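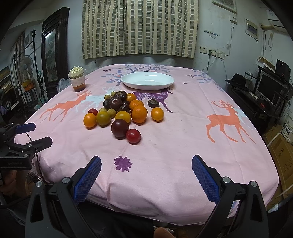
Lộc took the red one last again.

Leonie Lenz had the episodes lined up on her screen in Building C, and she had been going through them since lunch. The deer tablecloth, the white dish, the pile of fruit, two grippers. She knew the cloth better by now than she knew her own curtains. She let the recording run at normal speed and watched the right fingers close on a mandarin, lift it, carry it over the purple deer and put it down in the dish. Then the next one. When he got to the red fruit, the one leaning against the dark maroon one, the fingers opened wide and stopped.

She checked the log. The stop was a little over a second.

"He's doing it again," she said.

Jana Stöcker rolled her chair over. Jana had written the filter, so she took every pause personally.

"That one gets cut," Jana said. "Anything over 300 milliseconds with no movement gets cut. You won't even see it in the training set."

"I know what the filter does."

"Then what are we looking at?"

Leonie didn't have a good answer yet. There were 841 episodes in the Grakix set, and 198 of them had a long pause in them somewhere. The whole point of the paper was that you could take the pauses out. People who pick things up with a hand-held gripper stop to think, scratch, answer someone in the next room. A robot that learns from them learns to stop as well, and it stops for no reason at all. Cut the stops, the draft said, and the robot works faster and drops no more than before. Dörte Schwerdtfeger had already put the sentence in the abstract. She had used the word "free."

Except that on the arm in the lab it wasn't free. With the trimmed set the robot was fast, very fast, and when two things touched it knocked one of them across the table. It had happened in the first run and in most of the others. Leonie had picked a plum up off the floor so many times that it had gone soft.

"Maybe it's the plum," Jana said.

"It isn't the plum."

She called Lộc at five. He was in the kitchen at home; she could hear water running.

"When you stop before the red one," she said, "what are you doing?"

"Do I stop?"

"Every time. It's next to the big dark one and you stop."

The water went off. He thought about it for a while, and she waited, and found herself looking at the clock on the screen to see how long the wait was.

"It rolls," he said. "If I go in from the right it pushes on the dark one and they both roll. So I look which way they lean."

"And the brown one at the back? The flat one, out by itself. You don't stop there."

"Why would I stop there? It's flat. It isn't going anywhere."

She wrote that down on the back of a parking receipt.

By seven the others had gone except Dörte, who had her coat on and was standing in the door the way she did when she wanted to be told something short.

"I want to put the pauses back," Leonie said. "Only some of them. The ones where something is touching something else."

"We submit in April."

"I know."

"And the abstract says free."

"I know what it says. I think there are two kinds. One kind is him answering his mother. The other kind, he's looking. We throw out both and then we're surprised it can't look."

Dörte took one glove off. She had built the first version of this herself at Strobel, years ago, with a kitchen tong and a webcam, and she still didn't like to be wrong in front of people who hadn't been there.

"Can you tell them apart without asking him 198 times?"

"The camera's on the gripper. When he's looking, it drifts. It tilts a little, one side and the other. When he's talking to someone it just hangs."

"That's a guess."

"Yes."

"How long?"

"Tonight, for the training. Then 12 runs on the arm tomorrow, same layout each time, and 12 with the old set."

Dörte put the glove back on. "Buy a new plum," she said, and went.

The training finished a little before four in the morning. Leonie wasn't there for it. She came in at eight with a bag from the supermarket, set out the fruit the way Lộc had it, the red against the maroon, the mandarins in their line, and stood behind the yellow tape with her hand on the stop button.

The arm took a mandarin. It took another. It was slower than the day before, though not by much, and she would have to say so in the table. Then it came over the red fruit and opened its fingers and hung there. The wrist tipped left. It tipped right.

She didn't breathe much.

It went in from the left.

The maroon one moved a little and stayed on the table. The arm carried the red one to the dish, put it down, and went back.

Jana had come in behind her with her bicycle helmet still on. "One run," she said.

"One run," Leonie said. She wrote it in the book, reset the pile and started the second.

In the ninth run it knocked a green one off the edge, and that went in the book too. At lunch she opened the draft. Heather Hepburn had left a comment on the abstract overnight, from the other side of the ocean – just the word "free" highlighted, and a question mark. Leonie deleted the word. She sat with the cursor in the gap for some time, more than 300 milliseconds anyway, and then she called Lộc to ask if he could do the same table again next week, and to please not hurry.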